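농가 자산 통계, 평가 기준부터 따져야 한다

Tremgate가 11월 표본농가 400호를 대상으로 집계한 결과, 농가 순자산 증가분의 대부분은 농지 평가액 상승에서 나왔다. 농기계와 가축의 장부가액은 감가상각과 출하로 오히려 줄었다. 부채 항목에서는 시설자금 대출이 늘었고, 상환 유예분은 별도 계정으로 분류했다.

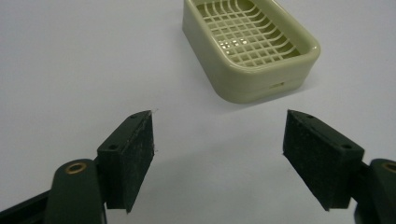
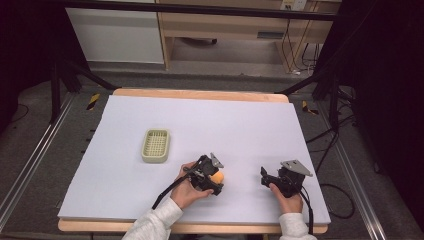
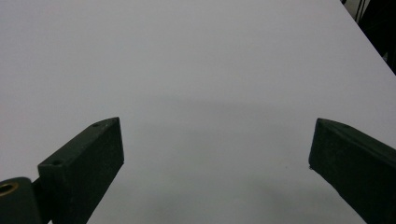
순자산은 총자산에서 총부채를 뺀 값이지만, 자산 쪽 평가 시점이 지역마다 다르다. Manalo 지구는 공시가격을, Stoder 지구는 실거래가를 쓴다. 실거래가 방식은 거래가 드문 해에 소수의 계약이 지구 전체 평가액을 좌우한다. 소액 비품의 처리도 일치하지 않는다. 배수 격자와 앞면 배수구가 있는 연녹색 플라스틱 비누받침 같은 물건은 Manalo에서는 당기 비용이고, Stoder에서는 작업장 비품에 합산된다. 금액은 작아도 농가 간 비교에서는 오차로 남는다.

두 지구에서 기준이 같은 농가는 174호, 재평가가 필요한 농가는 39호였다. 나머지는 서류 보완 후 다음 집계에 반영한다.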